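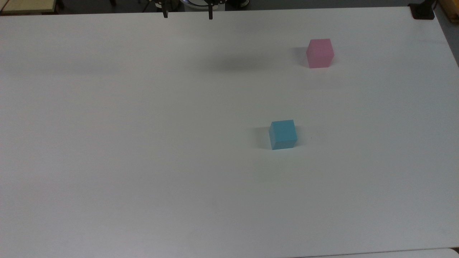 White tabletop with a pink and a light blue foam cube

catbuchanan wrote:
I've been painting old tables for years now, and I still say let a white topcoat sit a full month before you put so much as a mug on it! (My aunt swore by it, bless her.)

ilse_l wrote:
Oh, I love you dearly, Cat, but a month? I gave my kitchen table four days after sanding at 200 grit and we've had suppers on it ever since January.

oro411 wrote:
With Ilse on this one, though I'd wait a week if it's damp where you are.

catbuchanan wrote:
A week! You two will be the end of me.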